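Stisard grip pad kit, eight weeks on
Posted August 26, 2024

I've been putting off writing this one up because I wanted to give the pads a fair go first, and a fair go with gripper pads means a couple of months of dull, repetitive work before you know anything worth passing on. So, pour yourself a cuppa.

We run a two-armed cell that handles small cloths and socks, all day, most days. The factory fingers were fine for boxes and hopeless for knits, so in June I ordered the Stisard kit: textured pads, a tube of adhesive, a little plastic scraper and a brush that looks like it came out of a shoe-polish tin. You get enough pads to do both arms, plus a spare pair, which I thought was generous.

Fitting them took me most of an afternoon, though I'll own up to stopping for lunch. The old rubber has to come off completely, and the scraper in the kit is too soft for that job (I used my own, sorry Stisard). After that it's lovely. The pads have a peel-off backing you can line up dry, lift, and line up again until you're happy, and only then do you bother with the adhesive. Leave it overnight. The sheet says 2 hours and I didn't believe it, and Natália Pešek, who did the second arm while I was away, did believe it and had one creep on her by the Thursday.

Grip is very good, I'm pleased to say! We used to squeeze hard enough to leave a crease in the cloth, and I've been able to wind the closing force right back. Lifting a single layer off a flat tabletop is still a bit hit and miss, but taking hold of something that's already hanging has become the easy part of the job.

Now, the lint. Anything with enough bite to hold a knit is going to hang on to the fluff as well, and these pads collect it along the edges first and then work it into the pattern.
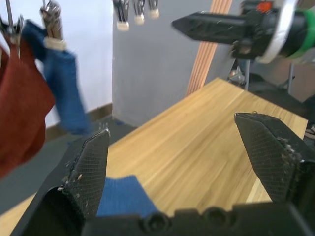

I brush them at every changeover, always along the pattern and never across, and once a week I go over them with low-tack tape. Please don't use solvent. It softens the adhesive at the corners and you'll be starting again from the scraper. Check your finger alignment while you're in there too, as the new pads are a touch thicker than the old ones and I had to reset the closed position on both grippers.

I paid around 400 dollars with postage, which made me wince, and the refill pads are sold separately. Still, I'd buy them again. If the next version came with a stiffer scraper and a longer brush handle, my colouring-in of the stars below would be complete.

Four stars out of five. Happy to answer questions about the adhesive in the comments.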